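Bench notebook, equipment planning
February 7, 2026

Sat down with the two quotes again. Still not convinced by either of them.

The Endeck quote is for a second two-arm cell, same footprint as the one we have, delivery in September if we sign this quarter. The Stosar quote is grippers only, 8 of them, with a "productivity package" that I read three times and still can't tell what's in it. The cover letter says the package will "transform throughput." Throughput of what? We pick up cans and put them back on a shelf. The limit on that has been people's hours since I started keeping this notebook, and I don't see a line for hours in either PDF.

Before anyone approves a second cell I want to know what the first one costs us when it's standing still. My own tally from the last stretch has it idle more than it moves, mostly for recalibration, and once for a whole afternoon over a cable.
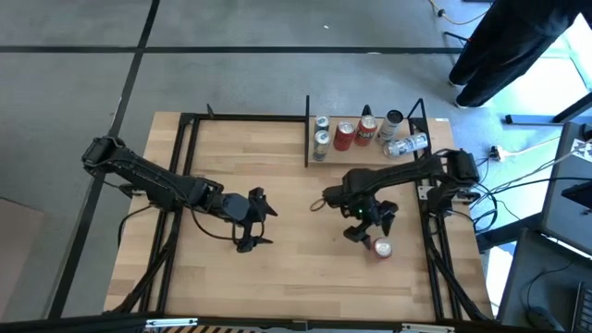
So the line I'm adding to the budget sheet is "everything that isn't an arm." Extrusion, brackets, a decent power strip, cable chain, spare finger pads, the monitor, the desk under the monitor. Last time we left all of that off and then bought it piece by piece on the department card. It came to far more than the "misc" we had written down. Endeck leaves it off too, of course. Their drawing shows two arms and a tabletop and no wiring at all.

Also missing from both quotes: freight, and what happens to the warranty if we swap the fingers. I asked Stosar on the phone and got "that would be evaluated case by case." Put that down as a no until it's in writing.

Spares. Lüthi will sell us wrist cables singly, 3 to a bag if we want the discount. Take the bag. Their lead time has slipped every time I've ordered, so the date on their web page gets doubled in the sheet.

Consumables are the cheap part and somehow the part that gets argued over. I've put in $300 for cans, cups and labels through the summer. Dented ones get tossed. Whoever wrote "reuse indefinitely" on the old sheet has never tried to grip a can with a crease in it.
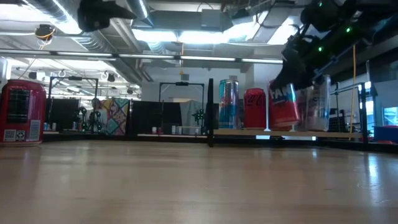 Do we need the second cell to hit the Zesbridge milestone?
Only if we keep promising them parallel runs, and the milestone text doesn't ask for parallel runs. It asks for a mixed shelf, repeated, with failures logged. One cell can do that if it's staffed in the evenings.

I'd like that on the table at the next planning meeting before the delivery slot gets used as an argument. A slot in September is a sales date. We've let those push us before (see the torque sensors, still in their box).

What I would pay for now, in order: wrist cables, a second set of fingers, a better light over the shelf. Shiny lids are a nuisance for anything that has to find an edge, and a lamp is a lot cheaper than a new depth camera. 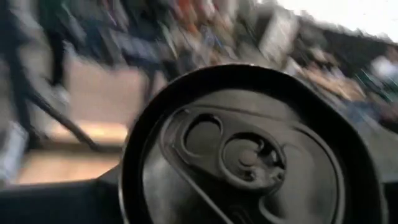
Posted by: cell bench, planning

Open items. Ask Endeck for the price without the install visit; we did our own last time and it was fine. Ask Stosar for 2 loaner grippers, same fingers as quoted, no package. If they refuse a loan, that tells me something about the other six. Check whether the floor loading note from facilities still applies if the new frame goes by the window.

Budget sheet is on the shared drive, tab "non-arm." Numbers in red are my guesses. Please don't turn them black without a quote attached.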